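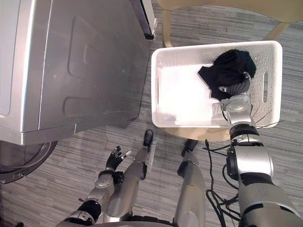 How Does a Washing Machine Get Your Clothes Clean?
By Noman Warraich

Think about your favourite T-shirt for a moment - the one with the spaghetti sauce on it! It goes into the laundry basket looking rather sad, and a while later it's back in your drawer, smelling lovely. So what goes on in between?

Laundry baskets often have rows of little holes in the sides, and those holes let air in, so a damp sock doesn't get too stinky while it waits its turn. Dark clothes like to be washed with other dark clothes, as their colour (we call it dye) can leak out and turn your white socks grey. Oh dear!

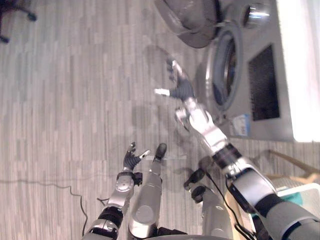
Now, a front-loading washer has a round door, and behind it is a big metal bucket lying on its side, called a drum. When the drum turns, it lifts the clothes up and drops them - splosh! - into soapy water, over and over again. The soap grabs hold of the grease and dirt, and the water carries it all away down the drain.

Last of all comes the spin, when the drum whirls so fast that water flies out through tiny holes. Try whirling a wet facecloth outside and you'll feel the spray on your nose. Ask a grown-up first, and stand well back from the cat.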